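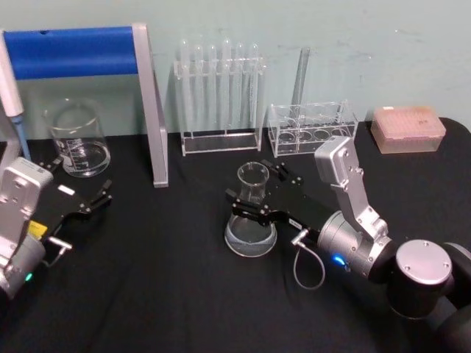

June, just after lunch

Dye vat notes, mostly so Védís and Zoila can pick up where I left off. We're still chasing a decent green out of the weld and woad batches, and I think the trouble is the water (again!). The Clandon well water is so hard that the weld goes a lovely loud yellow, but the woad on top comes up patchy, like somebody sneezed on it.

Did 43 small skeins of the Dratlow wool this week, all from the same bag. Scoured the lot, then alum at the usual strength, left to sit overnight. The 2 I did in rainwater are easily the nicest. Soft, even, a bit mossy – exactly what Vija asked for in the spring and I told her couldn't be done. Sorry, Vija.

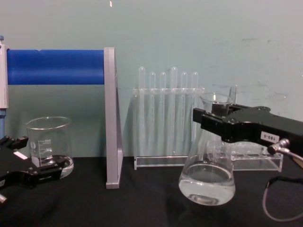

The vat itself smelled fine but looked tired by the end, more khaki than yellow-green under the skin. I gave it a pinch more lime and let it rest 20 minutes between dips. Might be too short. Troels swears by an hour but he has more patience than me, and fewer skeins.

Things to sort out: more rainwater (the barrel by the shed is nearly done), new labels that don't dissolve in the rinse, and whether the Garba recipe means dry weight or wet. I've been assuming dry. If it's wet, half my numbers are off and I'll have to redo the whole page, ugh. 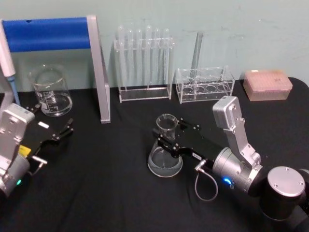
Glass beaker and stand, black cloth on the table.

Next up: silk, if Benvinda's parcel shows.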